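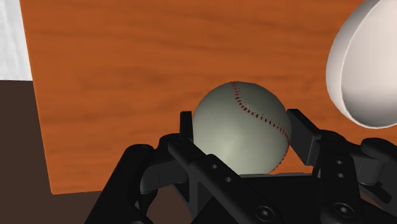

Sunday, April 10, 2022
Ravindra Sisodia, Hokerdale bench notes

Came in to check the leather glue, stayed four hours. So it goes.

Restitching trials, continued. The waxed linen from Tóth is lovely to look at and snaps if you so much as frown at it. Switched to the Fusent polyester after the third break. It has all the charm of dental floss, but I got a full seam closed with it, and the tension held while I had tea.

Stitch length: the Ivar awl wants to wander on the curve. Marked the holes first this time with the pricking wheel, as Ánh Phùng told me to in August and I declined to do on grounds of pride. Much straighter. I will tell her eventually.

Rig log, pull test on the finished seam samples:
- linen, dry: let go at 285 newtons, with a noise
- linen, extra wax: same, stickier
- polyester: stopped at the end of the scale, sample 2111 still in one piece, clamp less so

Clamp needs a new jaw pad. Part 3337 in the drawer is labeled as the right one and is the wrong one. Relabeled the drawer "optimism."

Glue: the batch under the weight peeled at one corner. I suspect the basement, which sat at around 20 percent humidity all week and dries everything from the outside in. Ánh, if you get to it before me, please try a thinner coat and leave the lid ON the pot.

Still to do: lacing for the two gloves on the hook, order needles, find the other thimble.

Contact the workshop | © 2022 Hokerdale | Back to top

This site uses cookies. Accept / Manage settings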